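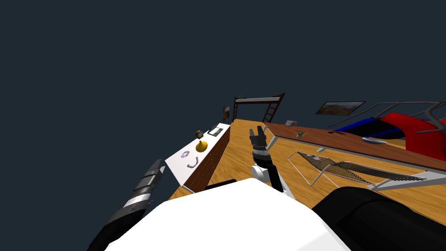

Computer view of the room with the white counter

Floor first or counter first?

Jana Strobel
Posted 16 Jul 2020

We are redoing the back room of our house in Seyoum and I can't get a straight answer on the order of work. There will be a long white counter on base units, and a click-together floor (Skokeo oak effect, the thicker one). The counter is coming from Jemeck and the price with fitting is £1,293. Their fitter says he would like the floor down before he starts. The man who is laying the floor says he would sooner have the units in, so he can work up to them and save on boards.

The finished height of the counter should be 900 mm from the floor. The existing floor is concrete and fairly level, apart from a dip near the outside door. There will be a small fridge under one end of the counter and a washing machine may go in later.

Who is right? And if the units go in first, do I need to leave a gap all round? The leaflet with the boards says to leave an expansion gap at walls but does not mention units.

tallow_lane

Units first with that type of floor. It is a floating floor, so it has to be able to move as the room warms up and cools down. If you stand a row of base units and a heavy counter on it you pin it along one side, and then it can lift or open up at the joints somewhere else. I had this in my last house. It was fine over the winter and by April there was a ridge across the doorway.

Lay the boards up to the legs of the units and a little way under, then clip the plinth on afterwards. The plinth hides the edge, so you don't need any trim along there. Leave the same gap at the legs as you leave at the wall.

Two things to watch. The first is height. The units have to be set with the floor thickness added in, so put a piece of board and a piece of the underlay under your tape when you measure. If you want 900 mm finished and forget this, the counter will end up low. The second is the fridge and the washing machine. Take the floor right to the back wall in those spaces, otherwise you will have a step to drag the machine over, and it may not slide back out from under the counter.

Sort out the dip before anybody starts. A bag of levelling compound is cheap and you can't get at it later.

Brackish

Floor first every time. Looks neater.

Hedetti Joinery

It depends on the floor, and both of your tradesmen could be right on different jobs. With tiles or a glued-down floor we like it finished before we fit, as it gives us one flat surface to work from and the cuts don't matter. With a floating floor we fit the units first, as tallow_lane says.

Ask the board maker, though. Some will allow light units on top and some say their guarantee is void if anything is fixed through it. Get the reply in an email and send it to both men.

If your fitter still wants the floor down, ask him whether it's for the height. Ours used to ask for the same thing until we started leaving a sample board and underlay on site. Also have the legs adjusted before the counter goes on. It's a pig of a job with the weight on them.

Jana Strobel

Thank you. I have written to Skokeo and will go with units first unless they tell me otherwise. I had not thought about the step at the fridge. The levelling compound is on the list.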